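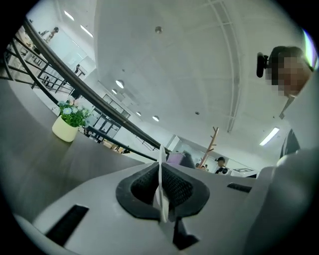
March, morning

Humidity in the basement at 6:40 was 61 percent by the Grolteck meter on the north wall and 58 by the older one near the stairs. The gap between them has been steady for most of the winter, so I continue to treat it as an offset and use the Grolteck as the reference. Outside it was 37 degrees with light rain, wind from the west. The sump had not run overnight. The counter on the pump still reads 377.

The dehumidifier tank was full again and the unit had shut itself off at some unknown hour, which spoils the overnight figure. I emptied it, rinsed the float, and ran it dry for a minute to listen to the fan. There is a slight tick at low speed and none at high. I removed the filter and washed it in the sink. It had a gray felt of lint on the side facing the dryer. The dryer duct is the likely source and I have written that down for next month.

Continuous drainage would fix the tank problem. The port on the back of the Clorken takes a standard garden hose thread, and the sump pit is close enough to run a hose by gravity if the unit sits on a shelf. I measured the drop from the port to the lip of the pit with the unit on the floor and got 2 inches, too little for a run that long with a sag in the middle. On the lower shelf of the workbench there would be plenty, but the exhaust would then blow straight at the paint cans. Turning the unit sideways puts the port against the wall. I left it on the floor for now.

After breakfast

Went over the east wall with a flashlight. The white mineral crust below the window well has not spread past the pencil line I drew in January. I brushed off a patch the size of my hand and taped a square of clear plastic over the bare block, all edges sealed. If moisture collects under the plastic, it is coming through the wall. If it collects on the room side, it is coming out of the air. I should have done this test before buying the second meter.

The tape would not hold on the first try. The block was dusty and I had only brushed it. Wiped it with a damp rag, waited for it to dry, and used the wider tape from Ozoliņš, which stuck. Marked the corner of the plastic with the time, 9:15.

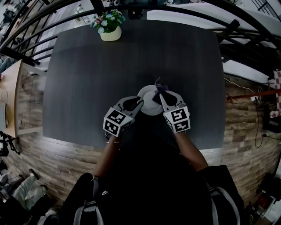 Afternoon

Rain stopped before noon. Walked the outside of the house to look at the grade. The soil has settled along the foundation between the downspout and the gas meter, and water was standing there in a strip. The downspout extension had come off its strap and was emptying nearly at the wall. I put it back and drove a second stake. This may account for a good part of the crust inside, as it is on the same corner.

I will need topsoil with some clay in it. The Kinilero yard sells it by the half load. Mulch is not suitable, it lets the water straight through.

Also cleared the window well. It held leaves, one tennis ball, and enough silt to cover the gravel. The drain at the bottom took a bucket of water slowly at first and then without trouble.

Evening

Basement at 7:30: 54 percent on the Grolteck with the dehumidifier on high all day. Tank almost half full. Air temperature down there 63, wall surface somewhat lower, not measured. Nothing under the plastic yet on either side. The test wants a couple of days and I do not intend to look at it before then.

Energy use for the unit, by the plug meter, was 23 kilowatt hours since the last entry. Higher than the period before, though the weather was wetter and the lint would not have helped. Reset the meter to zero.

To buy: hose washers, furnace filter, foil tape for the dryer duct. Pump counter unchanged.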